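Calloway Settles the Matter of the Long Table

The Calloway town council voted 7 to 4 last night to keep the reading room table at the public library, ending a dispute that has outlasted two library directors and one marriage.

The table seats 11. The library's rules, last revised in July, allow 10. For most of the spring this was handled by asking the eleventh person to stand.

Desmond Villanueva, who has used the reading room daily since he retired from the post office, called the arrangement "a system, I suppose." He was usually the eleventh person.

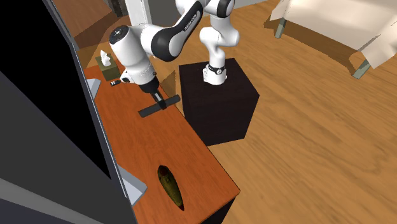 The town had looked at replacing the table with four smaller ones from Nirnance, a furniture dealer two counties over, at a cost of $1,010 apiece. Council member Yolanda Holloway asked whether it might be cheaper to change the number in the rules. There was a pause of some length while the town attorney looked for the rules.

A petition to save the table drew 188 signatures, a strong showing for Calloway, where the last school bond drew fewer voters. Booker Achterberg, who started it, said he had no special feeling for the table but objected to being asked to share a small one with Wolfram Kohlhase, who hums.

Kohlhase told the council he does not hum. He was given three minutes and used nine.

The amended rule allows 11 people to sit at once, provided they are all reading. Holloway asked how this would be enforced and was told it would come up at the next meeting, along with the parking lot.

The reading room opens at 9 a.m. Villanueva said he would be there at 8:45.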